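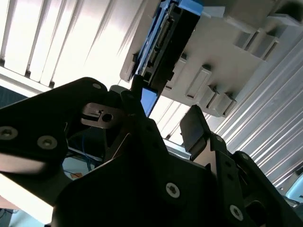 Black metal plates and hex screws below a light gray plastic housing.

Good news for anyone who has been missing Montri Mahawong's easygoing way with a wok: the chef is back on screen this October with a new series, Intarasuk Suppers, and it looks like a real treat for home cooks.

The show runs for eight episodes on the streaming channel Fluvari, with a new one landing each week at 7 p.m. Every episode takes one idea (a bowl of noodles, a pot of curry, a pile of crispy things to eat with your fingers) and builds a full supper from it, using stuff most of us can find at a regular grocery store.

Mahawong named the series after the street where his grandmother ran her lunch counter, and plenty of her cooking has made it in. The opener has him making her coconut chicken soup with lime leaves and a big handful of cilantro, followed by a sticky rice pudding with charred pineapple that I already want to eat for breakfast!

"She never measured anything, so I had to stand there and cook it over and over until it tasted like her kitchen," he said at a preview in Prelton. "My neighbors ate a lot of soup."

Fans of his first show, Ondar Table, will be happy to hear that the quick weeknight segment is back too. Each one is a full dish cooked start to finish in 22 minutes, and the pork and basil omelet in episode three is worth tuning in for all by itself. There's also a whole episode on pickles and dipping sauces, with a tamarind and peanut number that goes on pretty much everything.

A cookbook of the same name comes out the same week as the first episode. It has 60 recipes, 21 of them vegetarian, plus a handy chapter on stocking up on fish sauce, dried chilies and good rice. Viewers who can't wait can find the coconut soup recipe on the Fluvari website now, along with a short clip of Mahawong showing how to bruise lemongrass with the back of a knife.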